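4. Bench layout and handling of small glassware

Work in this part of the project was limited to one table and the items kept on it. The question was how much time a person loses at a teaching bench when the rack, tongs and beakers have no assigned place. Perihan Tatlı set the procedure and Serpil Gündoğdu kept the log. Nicanor Pacheco checked the entries in April.

The log covers 40 sessions over 19 working days. Each session began with the items laid out freely. The person at the bench then put them back in an order of their own choosing. Total handling time was 2,040 seconds. Two sessions were repeated after the timer was started late — the first attempts are excluded from the total.

The test tube rack took up the most surface and was usually set down first. Glassware holding liquid was moved last in most sessions. A tube left lying across the rack was logged as "not stored", even when it touched the holes. Cloths were logged as stored only if folded.

Tools with loop handles were the least consistent item. They were set down beside the rack, in front of it or at the table edge, and no participant used the same spot throughout. A marked outline on the table is proposed for the second round, together with a fixed position for the lamp cord. 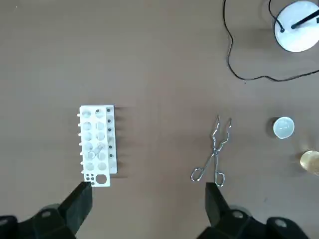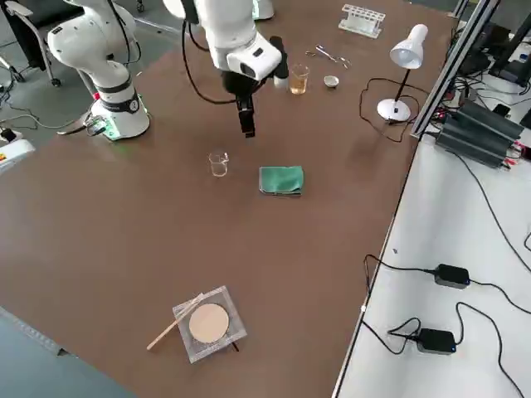 Figure 4. Test tube rack and other bench items on the brown tabletop.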